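To: Robotics club list
From: Waqas Rind
Subject: Re: sleeve on the arm, and the December demo

> Is the black sleeve staying on for the demo? Last time I worked
> on the arm it had slid down toward the wrist. Also, which task are
> we running, the stick or the box?

The sleeve stays on. I pushed it back up at the end of the session and rolled the cuff so it sits above the metal part of the wrist. Please check it before you start a run. If the fabric gets down over the opening in the wrist, stop and fix it.
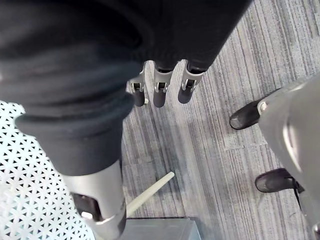 We are running the stick. The Lirel team is doing boxes and I would like us to show something else. We have 383 recorded runs so far and I want 557 before the demo, so everyone on the list needs to take a turn. Do them in sets of 10 — take a break between sets, and write down the ones you had to stop.

Two more things. The log sheet is now in the Bukhari folder, not the old one. And I still need someone to bring the spare fingertip pads over from Alesent before 4:30. They are paid for, $50 from the club account.

Waqas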